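The Dutau Fingers
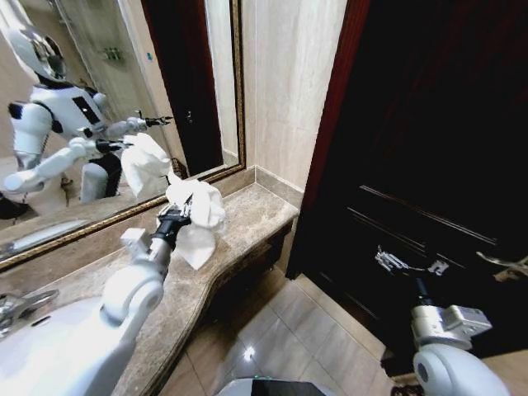
The left hand with the cloth, at the marble counter.

Ruth Cuervo had the tablet on her knees and her back against the wall of the hallway, where she could hear the motors but stay out of the mirror.

"Cloth's up," said Howard Rowbotham from the bedroom. He had the log open on his laptop. "Which set is that?"

"Dutau. The dark ones."

"Grip?"

"Two newtons over what I asked for."

He typed it in. The Esteban fingers had gone first, before lunch, and had done well on the soap dish and badly on anything thin. They slid off the cloth or pinched the marble under it. Pustier wanted one set for the whole hotel contract, bathrooms and bedrooms both, and wanted the answer in March.

"They're biting," Ruth said. "Look at the top fold."

"Biting is fine. It's a cloth."

"It's a cloth today. Then it's somebody's silk scarf."

Howard came out and stood over her with his coffee. On the tablet the cloth hung from the gripper with its bottom edge on the counter. The other hand was up in front of the door with its fingers open.

"Why is the right arm over there?" he asked.

"It's parked. I want it clear of the faucet."

"Stistska parks theirs down at the hip."

"Stistska has a longer forearm."

He let that go. They had both worked at Stistska, she for four years and he for one winter, and they did not agree about the place.

She sent the wipe command. The arm dragged the cloth along the counter toward the sink, slowed at the curve, and stopped short of the basin. The force number climbed to 91 percent and the controller froze everything.

"Mirror again," Howard said.

"You don't know that."

"It sees a second cloth and goes wide. Same as attempt 249."

Ruth scrolled back to 249. The path was the same, with the same bulge on the mirror side. She had blamed the fingers for that one and written so in the report, and the report had gone to Pustier.

"So the Estebans might have been all right," she said.

"On that run. They still dropped the cloth on the others."

"How many do we have to do over?"

He went back to the bedroom to look. She heard him sit on the bed and start clicking.

"Roughly 880," he called, "if you want both sets with the mirror masked."

She cleared the fault, opened the left hand and asked for the Esteban case.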